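Collecting Folding Examples in Lived-In Bedrooms
By Murali Fernandes and Hadiza Idahosa
October 27, 2018

3. Gathering the demonstrations

3.1 Tools and homes

All examples were recorded with the Flerkutum, a gripper held in the hand and fitted with its own camera. The person squeezes the handle to close the fingers, and the opening width is stored with every image. We chose a hand-held tool over driving an arm from a distance after a short trial in which the arm took far longer per garment and the collectors tired of it quickly.

Collectors worked in ordinary homes. Each was asked to pick a soft surface large enough to lay out a shirt or a pair of trousers, and to leave the rest of the room as it was. We gave no rules on bedding, lighting or wall color. An early pilot on a plain gray table had produced a model that did well on that table and badly on everything else, so we wanted the variety from the start.

3.2 Protocol

One session covers a single garment. The collector drops it on the surface, starts the recording, folds it, moves it to a chosen resting spot and stops. A session longer than 2 minutes is discarded. Collectors could repeat a garment as often as they liked but had to drop it afresh each time. They were told not to smooth the surface underneath between sessions.

We received 856 sessions. Of these, 158 were removed in checking, mostly for lost camera tracking, and a smaller share for fingers (human ones) helping with the fold. Tracking was computed offline with Comeo. It fails when the tool is brought so close to the cloth that no fixed edge remains in view, and most of the lost sessions fail in that way during the final press.

3.3 Labels and backgrounds

Each kept session was given three marks by hand: first contact, fold complete and release. Two people marked every session separately, and where they disagreed by more than a few images the session was marked again — slow work, but the release point matters a good deal in training.

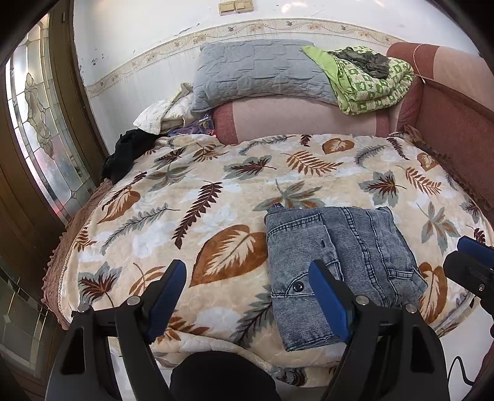

Figure 4. Folded denim garment on a patterned blanket, with the gripper fingers in the foreground.

The garment outline was the hardest label to get right. Our first outline tool, Trondatico, relied on color edges, and it did poorly on printed bedding, where a leaf can have a sharper border than a sleeve. The light-blue denim in Figure 4 stands apart from the brown, rust and cream leaves by color, but its own seams and pocket flap also give strong lines inside the outline, and a tool that follows edges can stop at any of them. We therefore drew outlines by hand on 500 images and trained a small network on those. Other cloth lying on the bed was left unlabeled.

Contact: corresponding author, Van der Merwe Laboratory
© 2018 The authors. Back to top

Comments

rkl: Did you try leaving the printed bedding out of the training set? Curious whether it helps or hurts on plain sheets.

Hadiza Idahosa: We have not run that split yet. It is on the list.

Dovetail: The tracking failures on the final press match what we see with towels. Backing the tool off a little before the press fixed most of ours.

mpt_reader: Section 3.2 should say if left-handed collectors were included.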